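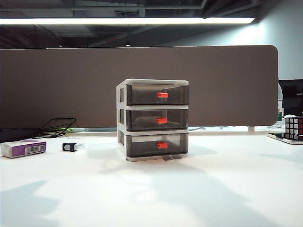 *The three-drawer unit on the test desk at Dullgate.*

**Equipment plan for the drawer task: what we ask for and what we leave out**

August 9, 2020

Many members have asked why the equipment request for the Brulleck project became longer than the first version in the spring. I will try to explain it in this item, and I ask your patience if some parts are dry. The request goes to the finance office in October, so there is still time to send me corrections.

The task itself is small. An arm must open a drawer, take out one object, and close the drawer again. The desk unit we use has smoky see-through drawers with orange-red knobs, and it is the cheapest thing in the whole plan. In my first budget I wrote one unit. Now I have written 13. Plastic drawers wear on their runners, and a drawer that has become easy to pull gives us results which we cannot compare with the earlier ones. We would like to change the unit after every 50 hours of trials, and to keep one new unit closed in its packaging as a reference.

The gripper was the subject of the longest discussion. Kragh offers a two-finger model with wide pads, and Flinden offers a narrower one which costs more. A knob on a small desk drawer does not leave much room for the fingers, above all when there is another knob directly over it. I have therefore put the Flinden gripper in the request, with one set of spare fingers. If the price is not accepted, we can take the Kragh model and make thinner fingers in our own workshop. This would take us seven weeks, which I have marked in the schedule as a possible delay.

For the desk we ask nothing new. The white top is good for the work and the partition behind it can stay. I do ask for two things near it:

- a soft light on a stand, as the long ceiling light gives shadows on the desk and we cannot dim it separately
- cable clips and one closed channel along the back edge, total 322 euros with fitting

Some colleagues found the second line too expensive for clips. The fitting is the larger part of it, and the electrician must come in any case for the emergency stop.

Small items such as boxes and puzzle cubes are not in the budget. We have enough of them in the cupboard, and everybody is welcome to bring more. Please only write your name on the underside if you want the thing back.

Not included this year are a second arm and the service contract. Both were in the spring version. The arm has a guarantee until the end of next year, and I would prefer to see how often we call Flinden before we pay for a contract.

The full table is in the shared folder under "Brulleck, request 2". Comments on the gripper are the most useful to me now, especially from those who have already worked with narrow fingers.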